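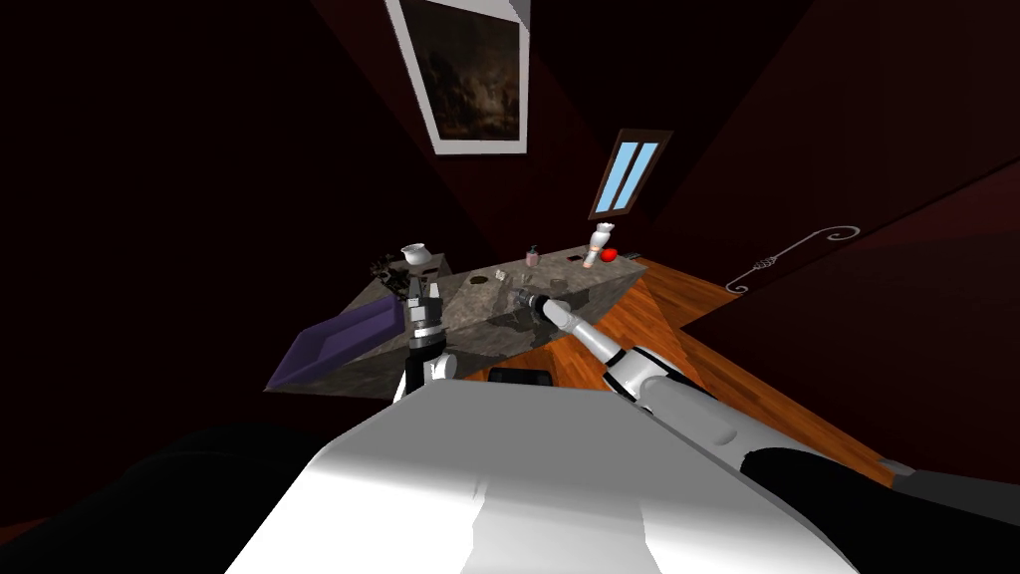

**Ajuste de calorías al pasar a teletrabajo**

**carker_786**

Desde enero trabajo en casa. Antes iba andando a la oficina y volvía igual; ahora ese tramo ha desaparecido. Mantengo 4 sesiones semanales de fuerza y la misma dieta, pero el peso sube despacio. La aplicación Stosari me propone un recorte de 500 kcal diarias. ¿Es razonable o conviene empezar por menos? El desayuno registrado es de 786 kcal, por si influye.

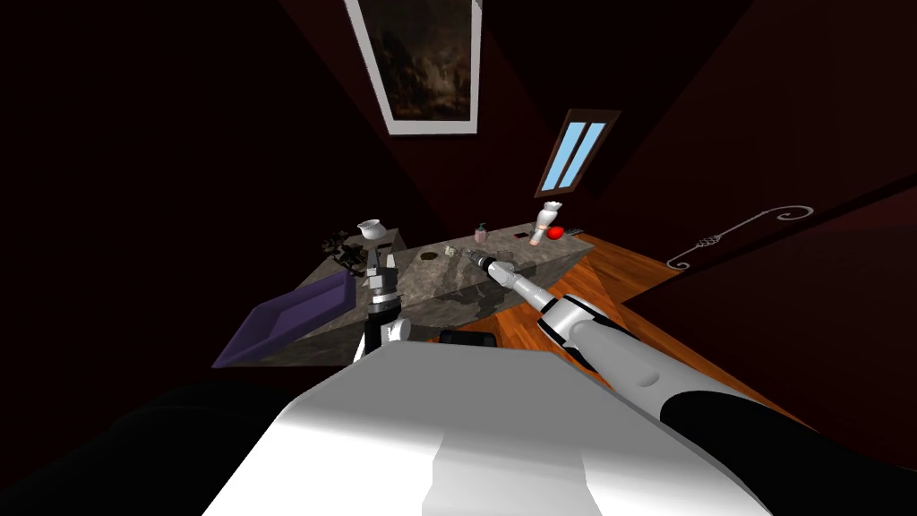

**dammont**

500 kcal es demasiado si solo has perdido el trayecto. Yo empezaría por 300 y lo mantendría tres semanas sin tocar nada más. Pésate siempre en ayunas, con la misma báscula, y compara medias semanales; el dato de un día suelto incluye agua, sal y contenido intestinal. Si la media no baja, recorta otro poco o añade un paseo antes de conectarte. No reduzcas la proteína. El reparto entre comidas importa poco: un desayuno grande no es un problema si el total cuadra.

Revisa además el nivel de actividad en el perfil de Stosari. Si sigue en «moderado», el gasto que calcula está inflado.

**chraibi**

Quita el pan y ya está. A mí me funcionó.

**carker_786**

El perfil estaba en «moderado», en efecto. Lo paso a «sedentario» y pruebo con 300. El pan lo dejo, entreno por la tarde y lo necesito en la comida.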